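4. Setting up runway alerts

Once your Lendameck account is linked, the fun part begins: telling the app which flights and airports you care about. Set aside five minutes and have your flight number handy.
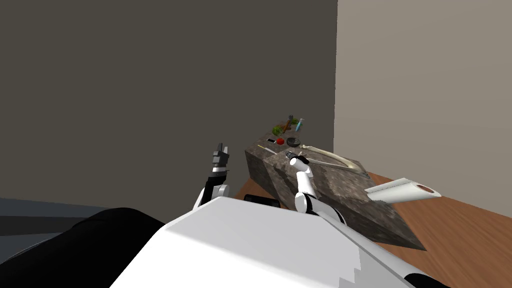 Despina Stanciu
User Guide Editor, Lendameck

1. Open Alerts and tap Add Airport. Type the three-letter code, or the full name if you don't know it.

2. Choose a radius. The default is 200 miles, and it's great for watching arrivals line up!

3. Under Weather, switch on Crosswind and Wet Runway. Both are off until you do this.

4. Tap Save, then Send Test. The test alert always shows flight 1838, so don't go looking for it on the map.

Note: Alerts pause while your phone is in airplane mode. Missed ones arrive together when you reconnect. 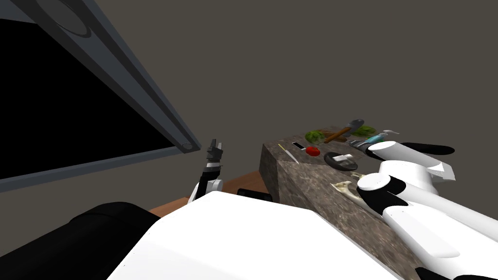 Diversion alerts are my favorite feature, and they work best on a tablet left open on a counter (a stone one like this, with its speckled front and crowded top, is fine as long as you clear a spot for the stand). Turn on Keep Screen Awake first, then pick up to 2 backup airports.

Caution: Never use Lendameck for navigation or to decide when to leave for the gate. Check with your airline.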